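Limescale, part three: the shower

Since the last post I have had two emails asking why I bothered with the kettle at all when the shower was the real problem. Both were fair. The kettle was easy to weigh and the shower is not.

To recap for anyone starting here: the water at our end of Trerlow is hard. The supplier's postcode checker puts it in the top band and leaves it there. A new kettle shows a ring inside a week, and the shower head loses a jet or two each month until it sprays sideways at the towel rail.

Loan Đồng, who rents the flat above, soaks hers overnight in white vinegar in a sandwich bag held on with a hair tie. I have done the same for years. It works, but it takes all night and the bathroom smells like a chip shop until lunchtime. Citric acid is cheaper by weight, has no smell and keeps in a jar, so I wanted a dose that would clear the head in the time it takes to cook dinner.

The method was as follows. I dissolved 30 grams of citric acid in half a litre of warm tap water, took the head off the hose, pulled out the rubber washer and put the head face down in a plastic tub. I checked it every 12 minutes by lifting it out, rinsing it and blowing through the inlet. Bubbling stopped before the fifth check. Every jet ran straight when I refitted it on Saturday.

Two points on temperature. Warm water speeds the reaction up a good deal, but very hot water with citric acid can leave calcium citrate behind, a white deposit that is harder to shift than what you started with. I made that mistake with the kettle, as described in part one. Hand-warm is enough. Secondly, check what your head is made of. Mine is chromed plastic and came out fine. Gerardo Maglaya wrote in to say that his older plated brass one went dull in patches after a long soak, so keep it short and rinse well.

The hose is a separate matter. Scale collects at the two ends, where water sits after the tap is turned off, and hardly at all along the middle. I dipped each end for one check interval and left the rest alone. The washers I replaced. A bag of 70 assorted sizes cost less than a coffee and will outlast the flat.

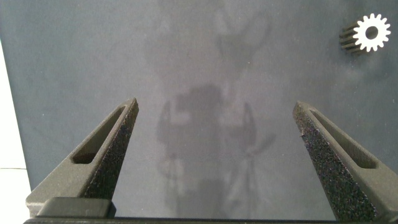
Dark grey gripper fingers, open, over a blue-grey surface.

The tiles and the screen still need doing. Acid is wrong for the grout, which is cement-based and will slowly dissolve, so I am testing a squeegee after each shower against doing nothing, one half of the screen each. Kenneth Barredo has bet me that I will forget by the second week. I have put a note on the door.

Part four will cover the washing machine, once I have worked out how to get the drawer housing off without breaking the clip again.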